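Dishcloth

A dishcloth is a small cloth for washing dishes and wiping counters. I grew up calling it a dishrag, and my cousins in Gouveia still do! Most are cotton, knitted or woven, and I like mine on the thin side (the thick ones take forever to dry).

Care

I wash mine hot and skip the fabric softener, which leaves a coating that makes the cloth worse at soaking things up. Then I hang it flat over the faucet or a rail, and after 20 washes or so it's lovely and soft.

A cloth left bunched up dries slowly in the folds.

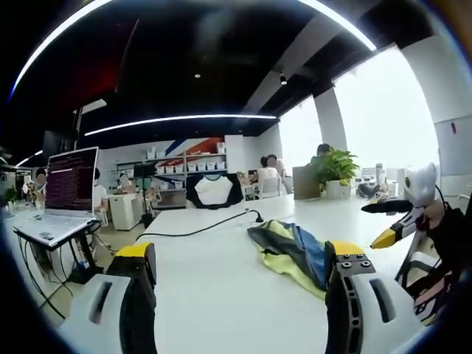
See also

Tea towel
Sponge
Washcloth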